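Can a robot clear my table yet? Your questions, answered

I write about home and workshop robots for Gremine, and the same handful of questions lands in my inbox every month. I've gathered them on one page so I can point people here and get back to my own dirty dishes.

So can I buy one that does the dishes?

Not one I'd leave alone with your plates. You can buy a dishwasher, and it's great at its job! The part still waiting for a good machine is everything before that – picking the bowl up off the table, dealing with what's left in it, and working out what is trash and what isn't.

Why is clearing up so hard? My toddler can do it.

Your toddler has hands with skin on them and a pretty good idea of what a noodle is. A gripper with two fingers has to guess how slippery a rim is, how far it can tip a bowl before the liquid runs out, and whether a scrunched-up wrapper will squash or slide. Then a person reaches in for something and half the plan is out of date. 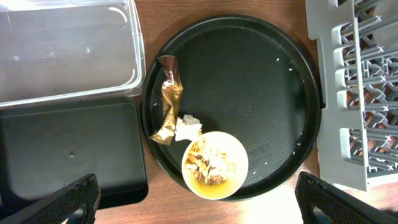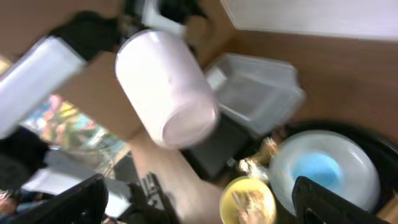 Leftovers in a bowl and a round black tray, in both shots.

Which bits can they do today?

Picking up one sturdy thing from a clear spot and putting it down in another clear spot – yes, I've watched plenty of that. Wiping a flat surface, sometimes. Soft stuff like tissue is where I see the most fumbling, and see-through plastic is a pain too (cameras tend to look right through it at the table).

What about shop floors? Surely they're ahead.

They are, mostly by cheating a little. When I visited the Vorkier packing shop, the arm there moved 900 boxes in a shift, all the same size, all arriving the same way up. Ubaldo Longo, who runs the line, told me he'd still put a person on returns, where every carton shows up with something different inside. Your kitchen table is a lot more like returns.

How fast are they?

Slow! At the Tanguy demo I timed a full table clear at 290 seconds for 8 items, and one fork had to be tried again. I can do that in under a minute, grumbling included.

Would you trust one with the good china?

Nope. If it would hurt to lose it, wash it yourself.

When should I ask again?

I'm going back to the Niltcombe workshop in June to see their new arm try 100 pickups in a row, with food still in the bowls. I'll update this page after that, so check back in the summer. If you have a chore you'd like me to ask them about, send it over and I'll put it on my list.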